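Setting the Table: Notes for Session 7
Evening course in home entertaining, Grestby Adult School 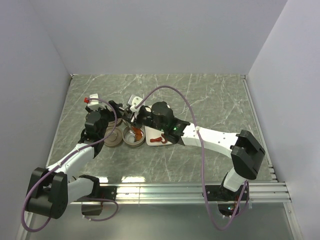 Before we start

Hi everyone. I promised I'd write up what I said last time, so bring these with you and scribble all over them. Agata Cattaneo asked me to make the type bigger and I did. If you missed the session on menus, borrow notes from Vittoria Piras, whose handwriting is a lot better than mine.

Tonight we're on table setting for a casual dinner at home. The formal kind, with the fish forks and the place cards, comes in May with the spring group, and I'm happy to leave it there!

Where the dishes go

I start with the plates, always. Put one down at each seat, a thumb's width in from the edge of the table, and then sit in the chair and see how it feels. Are your elbows bumping the next person? Move the chairs before you move anything else. I set a whole table once for my sister's birthday, candles and all, and then found that two of the chairs wouldn't slide under. I had to shift every single thing.

Small dishes are where people get stuck. Olives, sauces, salt, butter – my rule is that each person should be able to reach them without standing up. On a short table one group in the middle is fine. On a long one, split everything into two groups, even if it means buying a second butter dish. (I got mine at a yard sale and it doesn't match. I like it better than the first one.)

Forks, knives, spoons

Forks on the left, knife on the right with the blade facing the plate, spoon to the right of the knife. If you're serving soup, lay a soup spoon. If you aren't, leave it in the drawer. Horacio Farías asked about dessert spoons and whether they have to lie above the plate. They can, and it looks nice, but at my house I bring them out with the dessert and I've never had a complaint.

Glasses

The water glass sits just above the tip of the knife. Wine goes to the right of it and a little lower. Left-handed guests will swap things over for themselves, so let them. Fill the water before people sit down and leave the wine until after, and keep a pitcher on the table so you aren't jumping up all evening.

Cloth or no cloth

I go back and forth on this one. I grew up with a cloth on the table every night, and my grandmother ironed it on the table itself, with a blanket underneath. These days I mostly use a runner, or nothing. If you do use a cloth, let it hang down far enough to look generous but stop before it lands in people's laps. Wash a new one before you cut or hem it – cotton shrinks, and I've got a very short blue tablecloth to prove it.

Napkins can go on the plate or to the left of the forks. Folded once or twice is plenty. Gaetano Gatti knows how to do the swan and has offered to show anyone who's interested during the break.

Flowers and candles

Keep flowers low enough to see over. My test is to put my elbow on the table and make a fist, and if the flowers are taller than my fist, I trim them. Skip anything with a strong smell, lilies above all. Same goes for scented candles, which fight with the food and usually win.

For next time

Set a table at home for however many people you really have in for dinner. Use what's in your cupboards, please don't go shopping. Make a quick sketch of where everything went and bring it along, plus one thing that annoyed you while you were doing it.

We'll be in room 22 again. Marisa Sorrentino is bringing her fabric samples, so come with clean hands and we'll talk about linen.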